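Notebook – room reset trials, serviced flats
December, started 07:40

Carried over from the last entry: Gristov's turnover team still does the whole reset by hand in the flats where our unit is not booked. In the flats where it is booked, the robot moves light furniture off the floor area, the cleaner does surfaces and mopping, and the robot puts the furniture back. Today was the living room, stools and small seats only.

Software is the Vammont build with Hauke's revised approach planner. Wrist force limit unchanged. Gripper pads changed before the start, old pair bagged and labelled.

Log total stands at 2,412 grasp attempts across all flats. Of the last batch, 62 were on stools. 17 of those ended in a stop and a call to the cleaner on shift. That last figure is the one Ah-rin wants broken down, and I agree with her. A stop costs us a line in a log. It costs the cleaner a walk from wherever she is working, gloves off, tablet out, confirm, gloves on again.

Sorted the 17 by hand from the recordings. Most are the planner refusing a path that passes too near something on the floor. Cables and broom handles are the usual culprits. The planner treats a cable as an obstacle of full height, so it will stand in front of a perfectly reachable stool and ask for help. Hauke has a patch that gives thin floor items their true height. Not merged yet.

Second group: approach from above the seat with the arm over the near side. Cable slack on the wrist drags over the seat and the contact check reads it as a touch. Need a shorter tie on the loop, or a mask on the check. I prefer the tie.
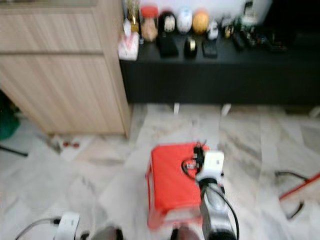
Red stool, marble floor, gripper over the right part of the seat. Blurred by motion.

Marble is a nuisance for the floor segmentation. Veining and reflections both give false edges. Raised the threshold to 71 and the false edges dropped, but thin dark items near the walls then go missing from the map too. Put it back. Will not trade one for the other without a proper test.

Console tops and shelves stay out of scope. Ornaments, jars and bottles are for the cleaner, and the keep-out volume above the furniture stays on. Gristov asked again whether the robot could dust. Answer is still no.

Notes from the talk with the cleaning team, 11:15, Ah-rin taking minutes:

– Lifting is easier on the back and they want to keep that part. They would sooner it did the heavy armchairs, and those are over our payload.
– The order of work has changed. They used to go clockwise round a room. Now they start wherever the robot is not, and two of them said they lose track of what has been wiped.
– Time for confirming stops is not in the room allowance. It should be. Ah-rin will raise it with Gristov before the next rota is drawn up.
– The tablet prompt says "operator". They are not operators on their contracts and asked what the word commits them to. Fair question. Wording changed to "staff" in the next build, but the wording does not settle the pay grade.
– Request for a pause button on the unit itself, at hip height. The tablet is usually in another room.

My view on the last one: do it. Hauke says the Wei button box fits the existing bracket and the spare input is already wired. The Drilero one is cheaper but needs an adaptor plate.

To do
Hauke – merge thin-item patch, rerun against the 17 recordings
Me – shorten wrist cable loop, repeat the stool set with the contact check unmasked
Ah-rin – allowance and grade questions to Gristov, copy to the team
Open – who signs off a room when the robot has put a stool back in the wrong place. At present it is the cleaner by default, and it is written down nowhere.

Stopped 16:20. Unit on charge.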